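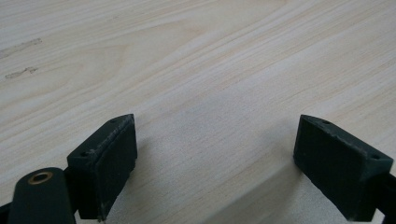
Mon 12 December

Equipment planning for next year, first pass. Writing it down while the numbers are in my head. The form has to go in before the break and I would like everyone to have scribbled on this before I type it up properly.

We have 281 left on the consumables line and nothing on the small equipment line until the new allocation opens. So there are two lists. One is what we can buy now out of the 281, the other is what goes on the form.

**Fingertips**

Spare fingertips are the first item. The edges on the ones in use are scuffed and there is wear along the top rim. They still close properly as far as I can tell, but we have no spares in the drawer, and if one cracks we lose a hand-held gripper for however long the post takes. Lamrani quoted 93 for a set of four, black, same hole pattern as ours. Resavgate would do them cheaper per piece but want a minimum order we would never use up.

I did consider printing our own. We tried in September and the pads came out slightly out of square, and one split at the screw hole when it was tightened. Could be fixed with a different material and more patience. Not worth somebody's week when the bought ones are 93.

Decision: one set from Lamrani now, out of consumables. A second set on the form.

**Bushings for the lever arms**

Lamrani sell the brass bushings separately. I had assumed they only came with the whole arm, so last time we budgeted for whole arms. Ask for a price on bushings alone, pack of ten if they do it. If play develops in the pivot we can press a new one in ourselves on the Andon bench press. Someone please check we still have the right size of drift, I couldn't find it on the rack.

**Household objects**

The kitchen tasks are the part of the plan with the least money against them and they probably need the most. At the moment we have one rack and one shape of sponge, and everything we record in that set is going to look the same.
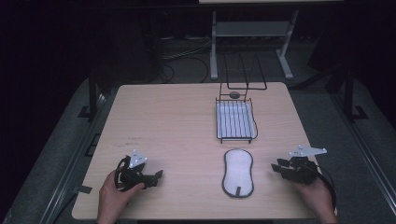 What I would like to add to the kitchen set:

- two more dish racks, one of them plastic, one with a different tray depth
- sponges in at least four shapes and a few colours, bought in packs
- brushes, cloths, a scourer
- plates and bowls that can be dropped (melamine, charity shop)
- a washing-up bowl

I put 75 against all of that. It sounds generous for washing-up things but the racks are most of it. The rest is supermarket money. Keep the receipts flat in the blue folder, the last lot had faded before they reached accounts.

93 plus 75 is 168, which leaves 113 from the 281. I would hold that back. Something always breaks in January.

**Table and surroundings**

The wood tabletop is fine to work on but we should have a second surface we can lay over it. Two options:

1. A sheet of plain laminate cut to size. Neradach will cut to order and deliver with their other stuff. Cheap, but needs storing flat somewhere.
2. Roll-up mats in two or three colours. Easier to store, but they creep when something is pushed across them, and taping the edges down every time is a nuisance.

I lean towards the laminate. Need to measure the table again, my old figure has a question mark beside it and I don't trust it. One light and one dark if the price allows. This goes on the form, no hurry.

There are some dark marks on the wood that I'd like to try getting off before we spend anything. Try white spirit on a corner first.

**Cables**

Item for the form: cable management on both sides. The right gripper's cable loops down past the hand, and a reach across the table has to be made with that in mind. There is also a fair amount of cable on the floor by the stand at the back. I priced up:

- retractable overhead hangers, two
- floor covers, the low rubber sort
- velcro ties, a whole roll this time

Total came to just under 200 with the hangers and much less without. I have written 200 on the form and would be happy to see it cut. If it does get cut, floor covers stay and hangers go.

Check whether the hangers pull on the wrist. A light constant tug might be worse than a loose cable. Borrow one from the Andon bench for an afternoon before committing.

**Lighting**

Not asking for anything this round. The table itself is well lit. The background goes very dark towards the corners, which doesn't matter for the gripper cameras but might for the head view. Want to look at a few more recordings before asking for money on this. Park it.

**Third pair of grippers**

This is the big one and I have gone back and forth. A third pair would mean a full spare, and we could keep recording while a pair is in bits. Against that, we have never had two pairs out of action at once, and the fingertips and bushings above cover the faults we do see. I have left it off. If anybody feels strongly, say so this week.

**To do**

- order fingertips (me, tomorrow)
- ask Lamrani about bushings
- measure tabletop, twice
- find the drift
- kitchen shopping, whoever is passing
- ask Neradach if delivery is free on cut sheet, last invoice had a carriage line I didn't recognise
- check with accounts that melamine plates can go through as consumables, they queried the cutlery

Form draft is in the shared folder under the project name. Edit it directly, don't email me changes.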